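Torko > Workshop notebook > Chambi kitchen > July

We use cookies to remember where you left off reading. Accept / Manage settings

Remote control, simulated kitchen, long session

Started at 9.20 with a pot of tea and good intentions. The plan was to carry on with demonstrations in the Chambi kitchen, driving both arms by hand from the Stedix controllers, and to see how far we could get towards the 410 we promised Jinthorpe by the end of the month. We went in with 78 that I would be happy to put my name to. There are more than that on the disk, but a good many of them are me learning to drive, and I don't want the robot picking up my bad habits along with the good ones!

First thing, before I forget, the wrist. I had been holding the controllers the way you'd hold a torch, thumb on top, and after an hour my right hand drifts inwards without my noticing, and of course the arm follows it faithfully. Today I tried resting my elbows on the chair arms and it was so much better that I feel a bit silly for not doing it in June. The reach is shorter that way, so the clutch gets more use (let go, bring your hands back to your lap, take hold again), but the movements come out calmer. Please try it, whoever is on next, and write down whether it suits you. We are all different lengths.

I also spent a while just practising with the two arms in different places, left one up by the window and right one down at the front of the table with the bread and the bottle on it. It's a surprisingly odd feeling, like patting your head and rubbing your stomach. The temptation is to watch one hand and forget the other entirely, and then you look back and the forgotten one has wandered off somewhere.
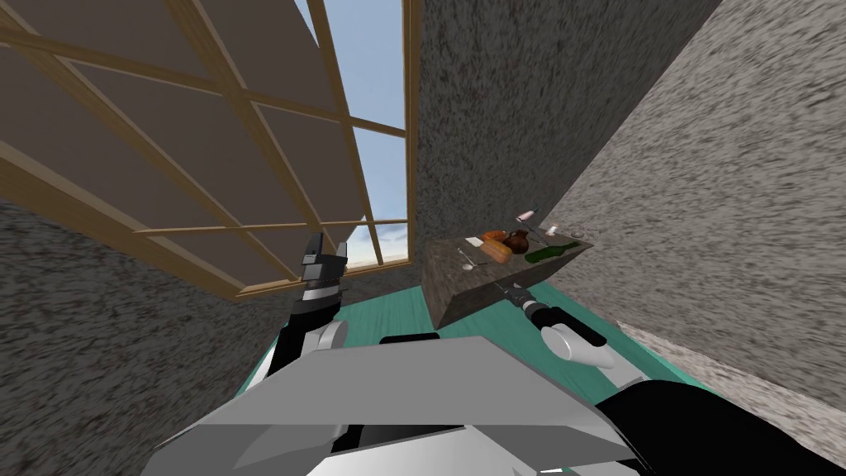

Pencilled in the margin next to this, unsigned: I'd park the idle arm with the clutch and leave it be. When both are live I can see the wobble of whichever one I'm not thinking about in the playback, and the model will learn the wobble too. Could we agree a resting pose and start every run from it?

Yes, I think we could, and I've gone back and added a resting pose to the start-up sheet. It's a little further out than the old one, which gives the elbows room. The only thing I'd say against parking is that some of the tasks on the Jinthorpe list want both hands eventually (steadying a pan while the other hand does something useful, that sort of thing) and we'll have to get good at it sooner or later. For single-handed tasks, though, park it. I'm persuaded.

On to the hand views. I moved over to these after the elevenses break and drove for a long stretch with the big view switched off, only looking through the gripper. It's slow and rather lovely once you settle into it. You stop thinking about where the arm is and only think about where the fingers are pointing. What you lose is any sense of how far away a thing is, especially something with glass in it, where your eye goes straight through to the sky and you forget there's a window frame in the way. I've set the speed limit to 90 for anything near the window, down from 100, and I'd like us to leave it there for now even if it makes the runs a touch longer.
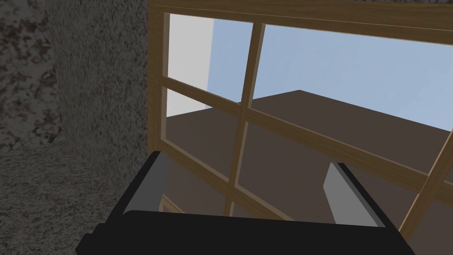

Gripper view close to the window frame, nothing held.

A note on what counts as a good run, as we had a friendly disagreement over lunch. My view is that a small hesitation is fine, and may even be worth having, provided the hand then carries on with purpose. A hesitation followed by a change of mind is a different matter. If you set off for one thing and swerve to another, throw it out and start again, however nicely it finished. Same goes for scraping along the worktop to find the height. It works beautifully for a person and I do it myself with real cutlery, but I'd prefer us to come down from above and stop.

After lunch, pans. The handle is the natural place to go for, and from the gripper view you want to roll the wrist until the fingers sit either side of it, and do the rolling early, while you're still well clear. I kept leaving it to the last moment and ending up with a sort of nervous twiddle just over the grip. Rolling early felt clumsy for the first few goes and then all at once it didn't. The fork is another story. With the fork lying up against the pan handle there's very little room to get a finger in between, so decide before you start which one you're going for and say it into the recording label. "Pan" or "fork" will do.
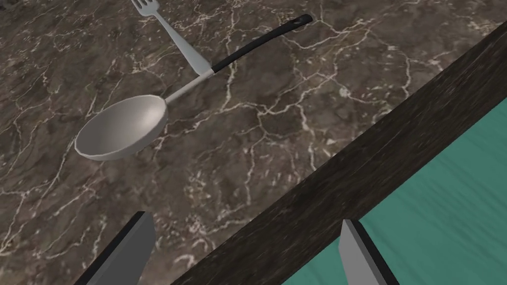
Frying pan and fork on the marble, fingers open and well short of both.

Labels, while I'm on the subject. Please use plain words and the same ones each time. I found "skillet", "frypan" and "pan (small)" in last month's batch, all for one frying pan, and had a happy but entirely avoidable hour tidying them up. The list is pinned in the front of this book. If you need a word that isn't on it, add it in pencil and I'll copy it across to Torko's sheet.

Things still to do:
- ask Stedix about the left trigger, which is sticking a little on the way back
- redo the start-up sheet with the new resting pose drawn in properly
- watch this morning's runs at half speed, the window ones first
- find a better cushion for the chair

Stopped at 4.40 with tired thumbs. I haven't sorted today's runs yet, so the tally on the board still says 78, and I'd like to go through them with fresh eyes before changing it. The controllers are on charge and the kettle wants descaling.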